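The woman who strings rackets at the back of the old Phelan hardware store

She has the kettle on before I've got both feet through the door, and she is already talking. The shop runs along the back wall of what used to be Phelan Hardware, and you can still find the drawers where the hinges and picture hooks were kept. They hold grips and string now, sorted by a system she swears is simple and which I never did manage to follow, even after she had gone through it with me twice.

She has been stringing rackets in Sonduvdale since the year she finished school, and at 72 she doesn't see why she should stop. "People ask when I'm going to retire, and I always say, and do what?" she tells me, clearing a stack of catalogs off the good chair. "I'd only go home and string my own. I've got six of them at home as it is, and I can only swing one at a time, and not very well these days."

It started with a summer job. The sporting goods place over in Clerdale needed somebody to sweep up, and the man who did the stringing let her watch once the floor was done. He didn't say much. She remembers standing at his elbow through most of that June, holding the awl for him and handing it over when he put out his palm.

"He never taught me, exactly," she says. "He let me get it wrong. I'd do a whole racket and he'd look at it and give it a little pluck, like a guitar, and then he'd take the cutters and snip it all out and walk off. And I'd cry, a bit, in the stockroom, and then I'd do it again. I must have strung that one racket 80 times. I've still got it somewhere. It's a terrible racket."

I ask what she was listening for, all those times, and she gets up and plucks one for me, and then another, and looks at me hopefully. To my ear they are the same note. She laughs so hard at my face that she has to put her cup down.

"Well, it took me a couple of years too," she says kindly.

The town had more tennis in it then. There were courts behind the school, courts at the mill, and a pair of grass ones at the big house on Hallareck Hill that the family opened up to everybody for two weeks each summer. She played at all of them. The mill courts are a parking lot now and the grass has gone back to being a lawn, though she says if you walk across it after a dry spell you can feel where the baselines were, a little harder under your shoe. I rather doubt this, but I did go up afterward and walk about for a while, and I'd like to believe her.

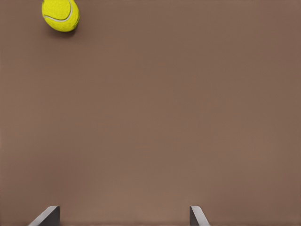
A tennis ball, fuzz and all.

What she misses most, it seems, is the sound of it. "You'd be hanging out the wash and you'd hear somebody's game going on two streets over," she says. "You could tell who was winning. You could tell if they were enjoying it, too. My mother used to say, oh, listen, they've fallen out again, and sure enough they'd come past the gate ten minutes later not speaking."

She's not gloomy about it, I should say. The school courts were resurfaced a few years back and there is a evening group that she describes as "mostly laughing, with some tennis." Last year she strung 328 rackets, which she knows because she writes every one of them in a ledger, with the tension and the owner's initials and now and then a remark. She lets me turn the pages. "Too tight, told him so," says one. Another just says "Poor thing," and I can't get her to tell me whether she meant the racket.

I wonder out loud whether a machine couldn't do the work faster, and she points out, very patiently, that she has been using a machine all along; it's bolted to the bench beside me with my coat hanging on it. The old crank model has outlasted two electric ones. She likes to feel the pull of the string come up through the handle, and she likes that it doesn't need to be plugged in anywhere near the kettle.

Does she have any advice for players? She thinks about this for longer than anything else I've asked her, long enough to rinse out both cups and dry them.

"Don't leave it in the car," she says at last. "The heat's murder on the strings. And if you've had the same ones in since before your kids were born, come and see me, I won't be cross. I might be a little cross."

A boy comes in then with a racket in a pillowcase, his grandfather's, he says, and could she do anything with it? She holds it up to the window and turns it over and asks him how hard he hits. Pretty hard, he thinks. She reaches for the ledger, asks for his initials, and tells him to come back on 18th October, after lunch, and to bring the pillowcase.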